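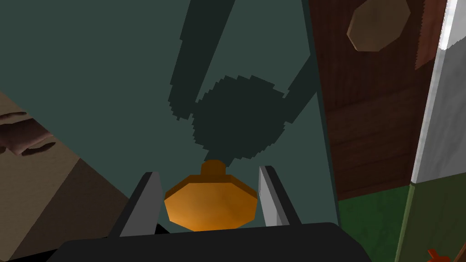

Step 4. Bleed the radiator

I do this with the heating off, and I give the system a good 25 minutes to cool down first. Go make a sandwich!

1. Put a towel and a small bowl under the bleed valve (mine once spat black water all over Perla's rug).
2. Fit the key and turn it counterclockwise, a quarter turn, no more. You'll hear hissing.
3. Wait for the hiss to stop and a steady dribble to start, then close the valve. Snug is plenty.
4. Check the pressure gauge on the boiler. I like mine between 1 and 2 bar when cold, but go by your own boiler's manual.

Note: start downstairs and work your way up. On my Bedum the key goes in from the left side, and it's a tight squeeze next to the wall.

Caution: never take the bleed screw all the way out. Getting it back in against the water is miserable.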